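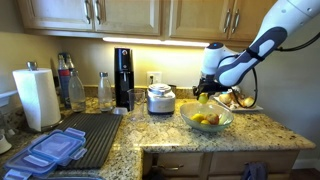 A fruit bowl on the counter changes how you cook, and I will happily argue this with anyone who keeps lemons in a drawer! Mine used to live in the fridge, behind the mustard, and I forgot them until they were hard as golf balls. Then I started copying Nimal Khan, who cooks at Villalobos and keeps things simple at home: a big clear glass bowl for the fruit, with an apple in among the yellow, and a white tray right behind it for the onions. You see what you have, and supper starts to plan itself (onions first, always, then whatever wants using up).

The glass matters more than I expected. In a deep pottery bowl the bottom layer goes soft in secret. With glass you catch the tired one early and squeeze it over something.
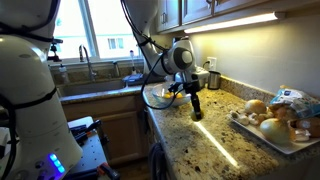
Nimal swaps the fruit around all year. In January it's nearly all citrus, and he'll grate the zest of two lemons into a pan of slow onions, which sounds odd and tastes wonderful. His neighbor Ronaldo Catacutan prefers lime, and they've been trading bowls over the fence ever since.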